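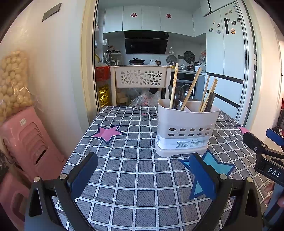

Does eating at the table really do all that?

The woman who runs the Grimshaw family meals scheme has been asked the same question so often that she answers before I've finished it. Yes, she eats at the table herself. No, not every night.

"Four times a week, if my son's shifts allow it. I'm not a saint. People want me to be one and then they want to catch me with a tray on my knees."

We meet in Stusby, where the scheme began as a leaflet in the library and now has a paid post, a website and a course that parents can attend in the evenings. The promise on the leaflet is a large one. Families who eat together, it says, have children who sleep better, read sooner and argue less. I tell her I find this hard to swallow. Families who can all sit down at six tend to be families with regular hours, a kitchen big enough for a table and money for the food. Couldn't those things be doing the work?

"They could be doing some of it," she says. "I'd be daft to say otherwise."

How much of it?

"I don't know. We've never been able to pull the two apart."

The leaflet doesn't mention that. She says it was written before her time, though it was reprinted in February and she has been in the job longer than that. When I point this out she laughs and says she'll look at the wording.

The scheme's own evidence is a survey. It went to 729 households in Stusby and Brorkby, and 472 sent it back. Most of those said that mealtimes had got better since they joined. I ask about the ones who didn't reply.

"Busy, I expect."

Or fed up with it?

"Some of them, possibly. You can't make people fill in a form."

She is better company when she gets off the subject of results. She grew up in Brorkby, one of seven at a table meant for fewer, and remembers those meals without much fondness. Her father wanted silence. Her brothers ate fast so that they could have what was left. "I used to read the back of the sauce bottle, because you weren't allowed a book. If you'd told me that was doing my reading good I'd have thought you were mad."

So why this job?

"Because I had my own children and it was different. We talked. Mostly rubbish, but we talked."
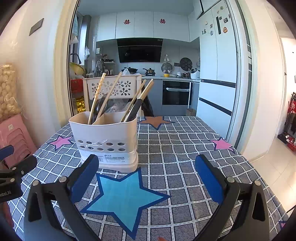
A light blue star with a navy outline, printed on a checked tablecloth.

That seems to me a perfectly good reason to like eating together, and a poor one for telling a night porter with three jobs' worth of tiredness that she is holding her children back. I put it to her less politely than that. She takes a while to reply.

"We did have a mum leave the course over that. She said she'd come for recipes and gone home feeling told off. I rang her and she didn't want to talk, and I don't blame her."

The course has since dropped its session on "protecting the dinner hour". There is a new one on breakfast, and another on eating in the car, which she fought for and which her board didn't like. Groden, the kitchenware shop that pays for the printing, wasn't keen either. I ask whether a firm that sells plates and serving bowls ought to be paying for advice about sitting down to dinner.

"They've never changed a word."

Have they ever needed to?

"No," she says. "All right. No, they haven't."

She would still like every family to try it, with the television off and the phones in another room. Beans on toast will do. When I ask what a family should expect to notice after a month, she starts on the sleeping and the reading, then stops herself.

"You'd find out what they did at school," she says. "Sometimes."

The next evening course starts in Brorkby after the holidays. The old leaflet was still in the rack when I left.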